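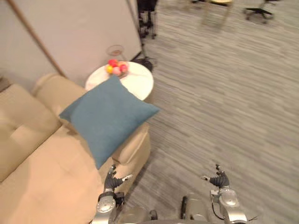
Both hands out and the blue cushion propped on the corner of the sofa.

I've plumped a lot of cushions in my life and never once thought about how I do it. Then I spent a February afternoon at Jandeo with Ngọc Tô, whose job is showing a robot how to tidy a living room, and now I can't walk past my own sofa without watching my wrists!

She works the arms by remote control. She moves, they move, and every go is saved so the software (they call it Cusidex) can learn from it. The cushion needs 100 good goes before she'll move on to anything else, and she'd done 30 by the time I'd finished my tea.
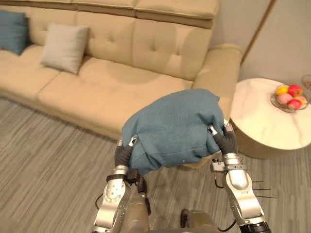

A hand on each side of the folded blue cloth.

Soft things are the worst, she told me. A mug stays mug-shaped, but cloth sags in the middle and goes wherever it fancies. Her trick is to bring both hands in slowly and stop for a breath before lifting - the pause gets learned too, so she's careful not to dither.

Then she let me have a turn. Oh dear. I pinched when I should have pressed, and I was so worried about the fruit bowl that I kept leaning away from the table, as if that would help. Six tries, and Ngọc kindly deleted the lot. 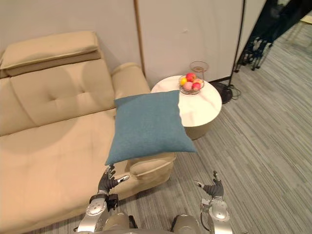
The cushion in mid-air, with the fruit and the wine glass just behind.

She's back on cushions tomorrow, and after that it's blankets. I've asked if I can come and watch, as long as I keep my hands to myself.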